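# Heat Loss Through Interior Doors in Older Rental Units

Group report, 11/4/18
Youssra Hegazy, Lautaro Riquelme, Savita Nigam

## Background

Most advice on saving heat at home is about windows and outside walls. Our group wanted to look at the doors inside an apartment. In many older rentals only the main room has a heater, and the tenants open and close doors all day without thinking much about it. We asked whether keeping a door shut makes a difference to how often the heater runs.

The unit we studied is on the second floor of the Costache building. The heater is in the living room and the bedroom has none. The tenant, Nelu Dumitrescu, agreed to keep a log for us and to leave his thermostat at one setting.

Interior doors are not built to hold heat. Panel doors are thinner at the panels than at the rails, and there is usually a gap at the floor so air can return to the heated room. A door left partly open is a special case - warm air leaves near the top while cooler air comes back in near the floor.

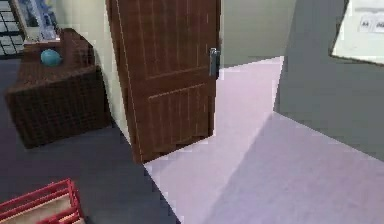 *Figure 1. Paneled door with lever handle, partly open. Computer rendering.*

## Method

We used the minutes of heater run time as our measure. Nelu wrote down the start and stop times, and Savita added them up. There were two test days, one with the bedroom door closed and one with it partly open. Outdoor temperatures came from the campus weather station and were close on both days.

We had planned to log humidity as well, but the sensor arrived late and we dropped that part.

## Results

With the door closed the heater ran for 482 minutes. With the door partly open it ran for 505 minutes. The difference is 23 minutes, or a little under 5 percent.

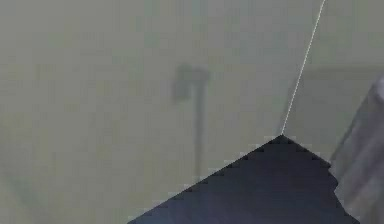

The bedroom was colder on the closed-door day, as we expected. Nelu noted that he did not like sleeping in it. Any saving in run time has to be weighed against that, and a person who works in the bedroom would probably keep the door open anyway.

## Problems

One day per condition is a small test. Cooking adds heat to the living room, and the log does not say when the stove was on. We also did not measure the wall between the two rooms. Lautaro thinks a good share of the heat goes through it even when the door is shut, and painted plaster with no insulation behind it would do little to stop that.

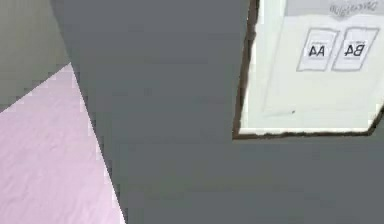

*Figure 3. Gray-green wall at upper left. Computer rendering.*

## Next steps

We would like to repeat the test in December with more days for each door position and a temperature logger in each room. Wahyudi Latuheru has offered his apartment as a second site. It has a draft strip under the bedroom door, so we could run it with the strip on and then with it off.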